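Trucos para encimeras y estanterías de cocina (los que de verdad uso)

Llevo ya unos cuantos años peleándome con mi cocina, que es pequeña, recibe poca luz y tiene una encimera preciosa que se mancha con solo mirarla. Cuando nos mudamos yo venía de un piso de alquiler con formica de toda la vida, de esa a la que le echabas lejía y tan campante, y claro, la primera semana ya le había dejado un cerco de limón al mármol nuevo. ¡Qué disgusto! Desde entonces he ido apuntando lo que me funciona en una libreta que tengo pegada a la nevera, y hoy 13 de abril, con la limpieza de primavera a medio hacer, me he puesto a pasarla a limpio.

Lo primero, el mármol y los ácidos. Limón, vinagre, tomate, vino, hasta el refresco de cola: todo eso se come el brillo. No es una mancha, es que la piedra queda mordida, y por mucho que frotes no se va. Si se te cae algo así, papel de cocina apretando hacia abajo (sin arrastrar, que lo extiendes) y luego agua con una gotita de jabón neutro. Secar siempre. Yo dejo un paño de algodón colgado del tirador del horno solo para eso y en casa ya saben que no se toca.

Para las manchas de grasa, que son otra historia, hago una pasta de bicarbonato con agua, espesita, como yogur griego. La pongo encima, la tapo con film y la dejo toda la noche. Por la mañana la retiro con una espátula de plástico. A veces hay que repetir dos o tres veces, no os desesperéis. Con una mancha de aceite de oliva que me dejó mi cuñado en Navidad estuve hasta marzo, pero salió.

Si lo vuestro no es mármol sino un laminado que lo imita, tenéis media vida resuelta: ahí el enemigo es el calor y el agua metida en las juntas. Salvamanteles siempre, y repasad la silicona del fregadero una vez al año.

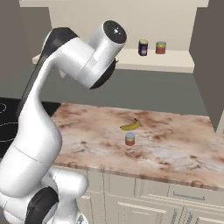 Luego está el tema de la altura, que me parece casi más importante que el de las manchas. En una cocina estrecha lo que te salva son las baldas largas puestas arriba, siempre que no las conviertas en un trastero. Mi norma es que a la altura de los ojos va lo de diario, y arriba del todo lo que saco cuatro veces al año: la olla grande, el molde del roscón, la fondue que nos regalaron y que ahí sigue. Lo pesado, nunca por encima de la cabeza. Esto me lo enseñó Wouter Goossens, un vecino carpintero que me montó la balda, y me lo repitió tantas veces que al final bajé la cazuela de hierro al armario del suelo.

La balda mía es de Ferkwood, mide 184 centímetros y lleva los soportes atornillados al muro, con tacos buenos. Si tenéis pared de pladur, no os fieis de los tacos que vienen en la bolsita, comprad los específicos y mirad cuánto aguantan. Y medid dos veces antes de taladrar, que yo tengo un agujero de recuerdo tapado con pasta de dientes (funciona en pared blanca, por cierto, pero lijad un poco cuando seque).

La grasa que se acumula en las baldas altas es lo más pesado de quitar, porque se mezcla con el polvo y se hace una especie de pegamento. Mi amiga Ketsara Limsakul forra la parte de arriba de sus muebles con papel de horno y lo cambia cada dos meses. Le copié la idea y es una maravilla: enrollas, tiras y pones otro. Cuando ya está el pegote hecho, agua muy caliente con un chorro de lavavajillas, diez minutos con la bayeta apoyada encima y después se va casi solo. En madera sin barnizar escurrid bien la bayeta, que se hincha.

Unas cuantas cosas sueltas que tenía por la libreta:

Las especias, lejos de los fogones. Las mías estaban justo al lado y el pimentón se me quedaba marrón y sin olor en nada.

Los botes de cristal se despegan de la etiqueta con aceite de girasol. Se frota, se espera un cuarto de hora y fuera.

Para los paños que huelen a humedad, lavado a 80 grados de vez en cuando y nada de suavizante.

El bicarbonato compradlo en saco. Yo gasto unos 3.000 gramos al año entre la encimera, el desagüe y las zapatillas de mis hijos, y en botecitos sale carísimo.

Me falta pasar la parte del horno y la de las juntas de los azulejos, que tiene su miga. Si alguien sabe cómo quitar el óxido que deja una lata en la piedra, que me lo deje en los comentarios, porque he probado de todo y la marca sigue ahí, al lado del fregadero.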